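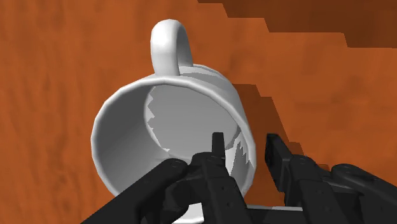

Section 4: Registering Congregations and Delegates for the General Assembly

4.1 Purpose of this section

This section explains how a regional office enters its member congregations and their delegates in Tadham, the shared register of the Penano Fellowship of Churches. It is intended for regional secretaries and for anyone to whom a secretary has given editing rights. Those who only need to look up an address or print a delegate list should refer to Section 2.

The register must be complete before the credentials desk opens it for checking in July. Entries made after that point are held in a separate queue and are considered by the Assembly Office individually.

4.2 Before you begin

Please have the following to hand:

The signed minute of the church meeting or council at which each delegate was chosen
The congregation's membership figure as reported in the last annual return
A postal address and one telephone number for each delegate
The name of at least one alternate for every congregation sending two or more delegates

Note: The membership figure decides how many voting places a congregation receives. Use the figure from the annual return even if the congregation has grown or declined in the meantime. Corrections to the return itself are dealt with in Section 7.

4.3 Opening the regional record

1. Sign in to Tadham with the username issued to your office. Personal usernames do not give access to the regional record.

2. From the main menu choose Regions, then select your own region. The name of the region appears in the heading of the page. If another region is shown, sign out and contact the Assembly Office before making any entry.

3. Choose Assembly, then Open Record. The record remains locked to other users while you are working in it.

4. Check the total membership shown beneath the heading against your own papers. The Pindo region, for instance, should show 3,414 members across its congregations, and the Tamuno region 1,775.

Caution: Do not leave the record open overnight. A locked record cannot be read by the credentials desk, and any unsaved entries are lost when the system restarts at 5 a.m.

4.4 Entering a congregation

1. Choose Add Congregation. A blank form opens.

2. Type the name of the congregation exactly as it appears in the Book of Member Churches. Abbreviations such as "St" and "Utd" should be written in full.

3. Enter the membership figure. The number of voting places is filled in automatically and cannot be altered by the regional office.

4. Under Standing, select Full, Associate or Received. A congregation admitted since the last Assembly is entered as Received until the Assembly has voted on it. Its delegates may speak but have no vote before that time.

5. Where two congregations share a minister and a single council, enter each one separately and tick Joint Charge on both forms. The system then asks you to name the partner congregation.

6. Choose Save. The congregation is added to the list on the left of the page.
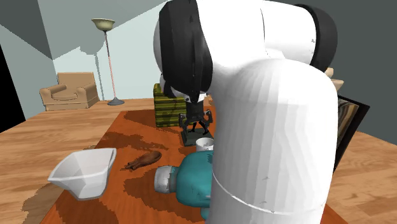

7. Repeat these steps for each congregation in the region. The order in which they are entered has no effect on seating or on the roll call, both of which follow the Book of Member Churches.

Note: A congregation that does not intend to send a delegate must still be entered. Tick No Delegate at the foot of the form and give the date of the minute recording the decision.

4.5 Entering delegates and alternates

1. Select the congregation from the list and choose Add Delegate.

2. Enter the delegate's family name and given name in the separate boxes provided. Titles are optional and are not printed on badges.

3. Under Office, choose Minister, Elder, Deacon or Member. The rules of the Assembly require that at least one delegate in every regional party hold no ordained office. If this requirement has not been met, a yellow bar is displayed when you try to submit.

4. Enter the reference number of the minute and attach a copy. Copies may be scanned or photographed, but both signatures must be legible.

5. Record any language in which the delegate would need interpretation. Requests received after the record has been submitted cannot always be met.

6. Choose Save, then add the alternate in the same way using Add Alternate. An alternate takes a seat only when the delegate has been formally withdrawn under 4.7.

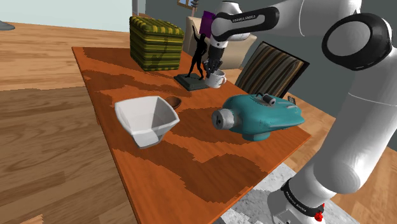

Delegates who serve on one of the 9 standing commissions of the Fellowship should also be marked as commission members. They receive a second set of papers and are expected at the preparatory session on the afternoon before the opening service.

4.6 Submitting the record

1. Choose Review. Missing details are listed at the top of the page, each with a link to the form concerned.

2. When no items remain in the list, choose Submit. A receipt is sent to the regional office and to Ekaette Okoro at the credentials desk.

3. Print the receipt and have it signed by the regional moderator. The signed copy should be kept with the regional minutes.

Caution: Once submitted, a record can be reopened only by the Assembly Office.

4.7 Withdrawing a delegate

Withdrawals are made on Form D, available under Documents. The form must be signed by the delegate or, where this is not possible, by the clerk of the congregation. Send it to Onyekachi Nwankwo at the Assembly Office, who will release the seat to the alternate. Travel bookings are not transferred with the seat and must be changed separately by the regional office.

4.8 Further help

Questions on the number of voting places or on joint charges should be addressed to Duangjai Nuchit. Difficulties with signing in are dealt with by Olumide Oyelaran. Please quote the name of your region and, where a record has been submitted, the number printed on the receipt.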